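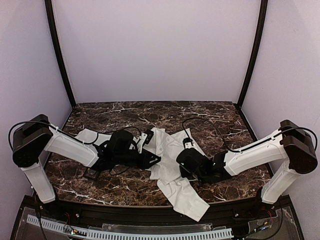 Two arms, one shirt: a talk with the people behind the Kullton kit

June 4, 2018

Violeta Quiroga talks fast and she doesn't sit down. She runs product at Vostach, a small outfit that sells the Kullton, a two-arm tabletop kit for labs and small shops that want to work on cloth. Garments mostly. Napkins, pillow cases, whatever wrinkles.

I had 28 questions. Got through maybe half.

First one: why cloth? Everybody else demos with blocks.

"Blocks are done," she said. "You pick one up, you know where the rest of it is. Pick up a sleeve and the rest of the shirt does what it wants."

Vostach started shipping in May. What you get is the table, the two arms mounted at the front corners, the walls, grippers, wrist cameras, and software to record and replay. Assembly is on you, or you pay for a visit. Quiroga says most buyers do it themselves. Heather Merrick, who bought one for her lab at Cundmont, did it herself and was less cheery about it. "Took us 2 days," she told me by phone. "The manual skips a step with the left shoulder. They know."

Do they know? "We know," Quiroga said. "New manual is at the printer."

The walls are plain and pale on purpose. Pascual Valdebenito, the hardware lead, wanted nothing back there for the software to get confused by. The tabletop is another matter — brown marble pattern, veins all over it. I asked if that wasn't a strange pick after going to so much trouble with the walls.

"Customers have kitchens," Valdebenito said. "They have ugly counters. White cloth on a dark busy top, fine, that's a fair test. We sell a plain gray top too. Hardly anyone orders it."

He's more interested in the wrist view anyway. The fixed camera gives you the layout, he says, but up close is where you find out what the gripper is really dealing with. Folds on top of folds. Shadows that look like edges, edges that look like nothing.

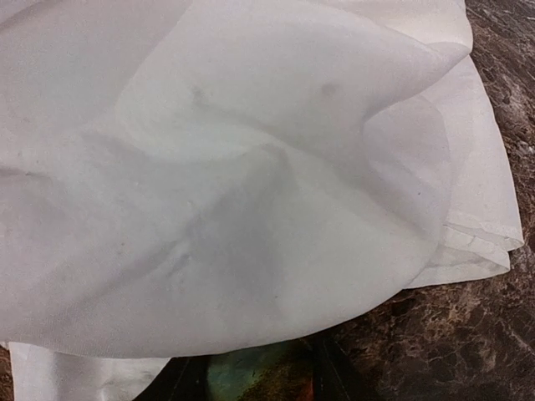

Wrist camera view of the white cloth, gripper fingers at the bottom.

"Look at the layers on the right side there," he said. "How many do you grab? One? All of them? A person's fingers just feel it. Ours don't, not yet."

So no touch sensing. That's the big gap in the kit and he dosen't hide it. An add-on is planned, no price.

Speed? Slow. Merrick's group gets 20 usable recordings in a good afternoon and she'd like more. Her list of gripes: the cables over the arms need checking before every session, and long pieces want to slide off the front. Her list of likes was shorter but she said it with more feeling. The arms line up. The two sides act the same. Replacement fingers come fast. Would she buy again? "Yeah. Ask me after the new manual."

Elba Cisternas does support and was the only one who offered me a chair. Most calls she gets are about reach. People lay the garment too close to the front, a sleeve goes over the rail, then they wonder where it went.

"Start in the middle," she said. "Thats the whole call, half the time."
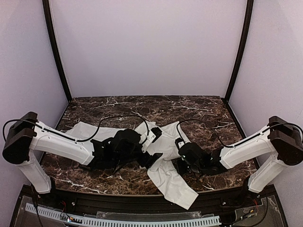
What's next

A wider table, for sheets. Valdebenito has drawings, wouldn't show them. Renato Pereyra, who handles sales, says the first wide units go to Insaurralde, a laundry firm that has been asking for a while. He wouldn't give a date either.

Price on the current kit is by quote only — I asked three times. Pereyra says it depends on the service plan and how many sets of fingers you take. Schools get a discount. Call before you order, lead times are moving around.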